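# 그리퍼가 자꾸 한 박자 늦게 닫히던 이유

20. 10. 5.

지난번 글에서 "다음 주면 끝날 듯"이라고 썼는데요, 네, 안 끝났습니다. 그래도 원인은 찾았어요!

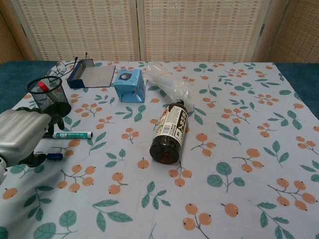
증상부터 다시 적어 볼게요. 물체 위치는 잘 잡고, 접근 경로도 멀쩡하게 나오는데, 마지막에 손가락이 닫히는 타이밍이 미묘하게 밀립니다. 큰 상자 같은 건 좀 늦어도 그냥 잡히니까 한참 모르고 지나갔어요. 문제는 마커처럼 가늘고 굴러가는 애들이었죠. 로그만 보면 모든 노드가 정상이라고 우기는데 손은 허공을 집고 있으니 정말 답답하더라고요.

처음엔 당연히 인식 쪽을 의심했습니다. 투명한 비닐이 섞이면 깊이 값에 구멍이 숭숭 나는 건 예전부터 골치였고, 꽃무늬나 열매무늬 천 위에서는 세그멘테이션이 무늬를 물체로 착각하는 일도 있거든요. 그래서 6월 내내 마스크 후처리만 붙잡고 있었어요. 구멍 메우기 필터를 바꾸고, 작은 덩어리를 버리는 기준을 2000픽셀까지 올렸다가, 이번엔 마커가 통째로 사라져서 다시 내리고... (이 짓을 몇 번이나 했는지 모르겠네요.)

그러다 아라시 에브라히미 씨가 제 로그 그래프를 보더니 딱 한마디 했습니다. "이거 시간 축이 서로 다른 거 아니에요?"

맞았어요. 카메라 노드는 영상이 찍힌 시각을 타임스탬프로 쓰는데, 제가 만든 그리퍼 래퍼는 메시지를 받은 시각을 쓰고 있었습니다. 둘을 맞춰서 다시 그려 보니 차이가 181ms. 플래너는 손끝이 이미 도착했다고 믿고 있는데 실제 팔은 아직 가는 중이었던 거죠. 그걸 보정하겠다고 제가 예전에 넣어 둔 대기 시간이 또 300ms 있었고요. 주석에는 "임시"라고 적혀 있더군요. 과거의 나, 반성해라.

고친 내용은 이렇습니다.

- 그리퍼 상태 메시지의 타임스탬프를 드라이버가 값을 읽은 시각으로 변경
- 고정 대기 시간 삭제, 관절 오차가 기준 안에 들어오면 닫기 명령 전송
- 오차 조건이 끝내 안 맞으면 닫지 말고 재계획으로 복귀

코드로는 몇 줄 안 됩니다. 핵심만 옮기면 이 정도예요.

```python
def ready_to_close(state, goal, now):
 if now - state.stamp > MAX_AGE:
 return False
 return joint_error(state, goal) < TOL
```

`MAX_AGE` 검사를 넣은 게 은근히 중요했어요. 오래된 상태 값으로 "도착!" 하고 판단해 버리는 경우가 있었는데, 이제는 그냥 다음 상태를 기다립니다. 대신 네트워크가 느려지면 팔이 목표 지점에서 멀뚱멀뚱 서 있게 되는데, 허공을 꽉 쥐는 것보다는 훨씬 낫다고 생각해요.

레벤테 씨는 아예 영상 기반 서보잉으로 넘어가자고 합니다. 저도 마음은 굴뚝같은데, 지금 파이프라인에서는 손가락이 물체를 가리는 순간 추적이 끊겨서 그것부터 해결해야 해요. 안경처럼 얇은 테만 있는 물체는 파지 후보도 아직 엉뚱한 데 나오고요. 다리 부분을 잡으라고 후보 점수에 가중치를 줘 봤더니 이번엔 옆에 있는 연필꽂이 테두리를 너무 좋아하게 됐습니다. 하하.

아, 그리고 재생 도구도 조금 손봤어요. 이름은 포나노(Ponano)인데, 저장해 둔 센서 로그를 돌리면서 플래너 결정을 옆에 같이 띄워 주는 작은 뷰어입니다. 이번에 노드별 시각 차이를 색으로 보여 주는 기능을 넣었고요. 진작 만들었으면 여름을 통째로 아꼈을 텐데 말이죠. 지금 회귀 테스트에 묶어 둔 로그가 342개인데, 전부 돌리면 커피 한 잔 내려 마시고 와도 아직 돌고 있어요. 병렬화는... 언젠가 하겠습니다.

타메네 씨가 댓글로 물어보신 충돌 여유 거리 얘기는 이번에 못 썼네요. 물체끼리 바짝 붙어 있을 때 여유를 얼마나 줄여도 되는지, 저도 아직 설정값을 이리저리 바꿔 보는 중이라 정리되면 따로 올릴게요. 혹시 비슷한 타임스탬프 문제를 겪어 보신 분 있으면 어떻게 잡으셨는지 댓글 남겨 주세요!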